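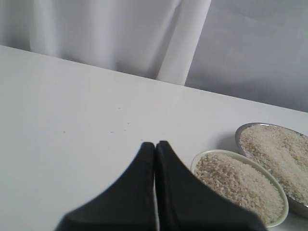

Matte white tabletops, three months in

Posted Tuesday, June 24, 2025 by Fatima Balogun

Search this blog Go

I replaced the work table in the back room in April. The old one had a dark oiled top that hid everything, including a screw I later put my elbow on. The new one is a Novier, matte white, 141 cm long. These are notes on keeping it clean, mostly for my own reference.

A matte surface doesn't glare, so with a pale curtain behind it and daylight coming through, the light across the top is very even. The drawback is contrast. Any small brown thing shows up from the doorway. A few crumbs or grains on the old table would have stayed there for a week. On this one I see them before I sit down.

Dry first, then damp. If I go straight in with a wet cloth, crumbs break up and the finer part gets pushed into the texture, where it dries as a gray smear. A soft hand brush, working from the back edge toward the front, takes off nearly all of it. I tried a handheld vacuum for two weeks and stopped. The nozzle left faint rub marks that took longer to remove than the crumbs.

For the damp pass I tested two products. Brilteo spray worked on pencil and on tea rings, but left a slight shine in patches if I used more than a couple of pumps. Edet concentrate, diluted to the weaker ratio on the bottle, left no shine and did just as well on the tea. Pencil needed a second pass. I have stayed with the Edet. Wen-hsiung Kao uses plain dish soap on his and reports no trouble, but his top is gloss, so I don't think the results carry over.

Cloths matter more than I expected. The cheap looped ones shed. The flat-weave Jodis cloths don't, and they go through the wash at 60 degrees without curling at the corners. No fabric softener – it leaves a film, and the film shows.

The curtain needed one change. It hangs behind the table, and with the table pushed fully back the fabric rubbed on the rear edge and dropped lint. I pulled the table forward by the width of my hand and the lint mostly stopped. The curtain gets washed on its own, cool, and goes back up damp so the folds fall out under their own weight. I don't iron it.

Still unresolved: a light gray tone that builds up toward the left, where my forearm rests. It comes off with the Edet and is back in a few days. I may try a desk mat on that side.

Last updated: June 2025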